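How a Robot Arm Gets Ready to Pick Stuff Up

By Troels Lykkegaard, for the Rirkby kids' page

Picking something up off a sofa. Easy, right? You look, you reach, you grab. Takes you one second and you don't even stop talking.

For a robot arm it's a big job. And before the arm does it even once, somebody has to set it up. That's what this page is about – the setting up part, and the looking after part.

Our robot arm has a name. It's called Gaver. Gaver lives inside a computer! The room is made of computer graphics, the sofa too, the whole thing. People call that a simulation. Kind of like a video game, only the rules about weight and bumping are set up really carefully. If Gaver smacks into the sofa in there, no sofa gets hurt.

So. First job of the day, the hand.

A robot hand with fingers like this is called a gripper. It can only do two main things, open and close. But there's a lot going on to make that happen. Bars, joints, little round pins. The pins are where parts turn, same as the pin in the middle of a pair of scissors. Push one bar and the next bar has to move too. A bunch of bars hooked together like that is a linkage. Good word. Say it at dinner. 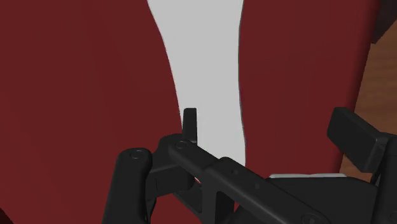 Gaver's gripper, really close up. Look for the round pins!

Jae-hoon Nam does the setup for Gaver. He starts by opening the fingers all the way, then closing them all the way, slow. He does it 5 times. He's watching for anything that sticks or wobbles, or a finger that goes right through another finger. (That can happen in a computer world if a shape is put in wrong. Looks super creepy.)

If something's off he goes back to the file that says where each part goes and fixes the numbers. No screwdriver. On a real arm you'd want the screwdriver.

Next, the starting spot. Every arm needs one. It's called the home position, and it's where the arm goes before a job and after a job. Jae-hoon sends Gaver home, checks it, sends it out, sends it home again. If home is wrong then everything else is wrong too, becuase the arm measures from there.

Then the practice reach. There's a flat white thing with a rounded end on the sofa seat, and the fingers have to go down to it nice and gently. Too high and you grab air. Too low and you push into the cushion. The fingers should be on each side of it before they squeeze.

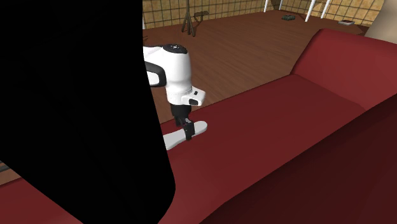
What can go wrong?

Lots!

The arm can get in its own way. Arms are chunky. Sometimes a big black part ends up right in front of what you want to see. So Jae-hoon looks from more than one place. Try it yourself – hold your elbow up in front of your face and try to pick up a pencil. Annoying.

The squeeze can be wrong. Too soft, the thing slips. Too hard, it shoots out sideways like wet soap. The squeeze is a number you type in. Last October it got typed in as 109 and it was supposed to be 30. Jae-hoon says the thing ended up on the other side of the room.

The base can be wrong too. The base is the bottom of the arm, the part that stays put while everything else swings around. Gaver's base is on a dark wooden stand near the sofa. Put the stand too far back and the fingers can't reach the seat. Too close and the arm has to fold up like a lawn chair just to get its hand down. So the stand gets moved a tiny bit, then a test, then another tiny bit, then another test. It's kind of boring to watch and Jae-hoon will tell you that himself.

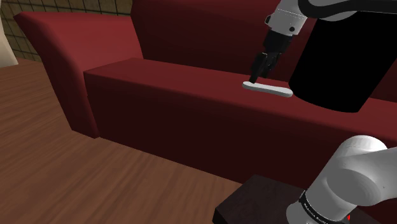 When the stand is good you save it. Always save it! There's a notebook for that at Rirkby, a paper one, and every setup gets a number. The one we're on now is 116. It has where the stand goes, the squeeze number, and what home is. If somebody changes something and the arm starts acting weird, you open the notebook and go back to the last one that worked.

Looking after it

A computer arm doesn't get dusty and it doesn't need oil. It still needs looking after tho. Programs get updated, and an update can mess up a joint that was fine yesterday. So after every update Jae-hoon does the open-and-close test over again, then home, then the practice reach. Same order every time.

Words to know

Gripper – the robot's hand.
Linkage – bars joined together so they move together.
Home position – the spot where the arm starts and finishes.
Base – the bottom part that stays put.
Simulation – a pretend world in a computer with careful rules.

Try this at home

Get two rulers and a spoon. Put the spoon on a sofa cushion. Now pick it up using only the rulers, one in each hand, pointing straight down. Then have a friend hold your elbows still and try again. Write down which was harder and what you changed to make it work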